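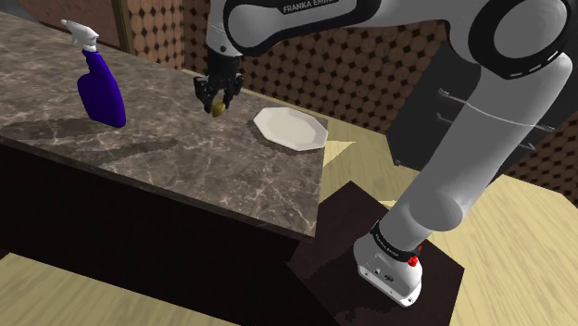 Last updated 6:11 p.m.

Every November the cruise sites start shouting about "up to 600 off." I went through the Skekance fall sale so you can lower your expectations early.

Share (11) | Print | E-mail

The 600 comes off the brochure fare. Has anyone ever paid the brochure fare? I've been booking cruises for more than 11 years and I couldn't tell you what one looks like on a receipt.

Read down to the small print and the full discount only applies to suites. Inside cabins get "special savings," amount not given. I called. The agent said it depends on the sailing. I asked which sailing. She said it depends.

Then there's the "free" drinks package. You still pay the service charge on it, per person, per day, and everyone in the cabin has to take it. My wife drinks iced tea.

Truvau has the same ship, same week, no big red banner. Their total at checkout was lower. I'm not saying they're saints - they slip travel insurance into your cart and you have to go find the box and uncheck it.

Guerra wouldn't show me port fees until I typed in a card number. Closed the tab.

And that countdown clock on the Skekance page? I let it run out. It reset to 6 hours. Refreshed in the morning and it was back at 6 again.

Someone asked about Rustex. They do honest-looking prices, but read the part on cancellations. "Future cruise credit" is a coupon with an end date, and you can't pay rent with it.

So before you click anything: go all the way to the last page, write down the total with fees and tips, and do the same at two other places. If the deal disappears while you're doing that - fine, check back after lunch.

6 comments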